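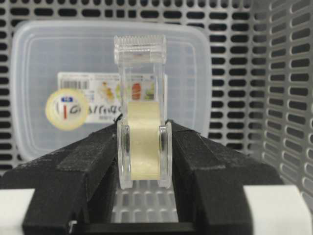 Tape dispenser held between the gripper fingers, with a food container behind it.

The cooperative arrangement between our workshop and Onby entered its second phase in May, and I have been asked more than once to set down how the demonstrations are carried out. The following notes reflect my own practice as the person responsible for operator training. They should not be read as policy, although several of the points below have since been taken into the written procedure.

The task is simple to state. An operator guides the arm by remote control, takes a household item out of a basket, and places it in a second location. The arm's movements and the camera views are recorded together. Those recordings are then used to train a policy that attempts the same task without an operator. We call each recording a demonstration, and the current set for basket tasks stands at 4,000.

Clear objects receive particular attention in this phase. A tape dispenser with transparent sides is a demanding item for a new operator. The edges disappear against whatever stands behind them, and a translucent food container offers very little contrast. Operators who perform well with boxes and cans often hesitate here, and the hesitation is recorded along with everything else. A policy trained on hesitant demonstrations will pause in the same places.

We therefore ask each operator to complete 34 practice attempts with clear items before any recording is kept. The figure was settled by trial during the first phase. Operators who began recording earlier produced a large share of the runs that Civik, our review software, later marked for removal.

On the matter of grip, the guidance is as follows. The fingers should meet the item at the same height on both sides. With a dispenser of the kind shown, the round side plates are a suitable place to make contact, and the cutting edge should be kept well clear of the pads. The operator should close slowly, stop, and hold for a moment before lifting. New operators tend to combine the closing and the lift into one motion. It saves a second or two and makes the recording much harder to divide into steps afterward.

Leading the arm by hand remains permitted for the approach only. I was in favor of hand guidance for the full task when we started and argued for it at some length. My view has changed. A person standing at the basket leans in to see, and a shoulder or sleeve then blocks the outside camera at exactly the moment of contact. With remote control the operator sits at the Vorker station and sees only what the cameras see, so the decisions in the recording are based on the same information the policy will have.

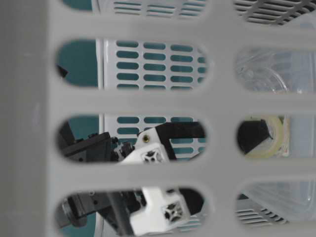
View through the openings of a gray basket wall, with the gripper and a roll of tape beyond.

The outside view deserves a word of its own. Basket walls interrupt it, and an operator who relies on that view alone will lose track of the fingers as they pass from one opening to the next. The wrist view shows the contact closely but gives a poor sense of where the arm is in relation to the walls. Operators are instructed to use the outside view for the approach, to change to the wrist view for the grip, and to return to the outside view before lifting. Looking back and forth during the grip itself is discouraged.

Sessions are limited to 90 minutes, including the time needed to reset the basket. The limit was introduced after a review of the first phase in which the later portion of long sessions showed more abrupt corrections and more contact with the walls. Operators may end a session early without giving a reason.

Failed attempts are kept if the operator recovers within the same run. A dispenser that slips and is gripped again is useful material. A dispenser that is dropped outside the basket ends the run, and the recording is set aside under a separate label.

There are 13 operators qualified for clear items as of October 2019. The next group will train at the Ní Bhriain site, where the lighting is less even and the practice requirement may have to be raised. I intend to keep the same basket and the same items for the first week there, so that the two sets of recordings can be compared directly before anything else is changed.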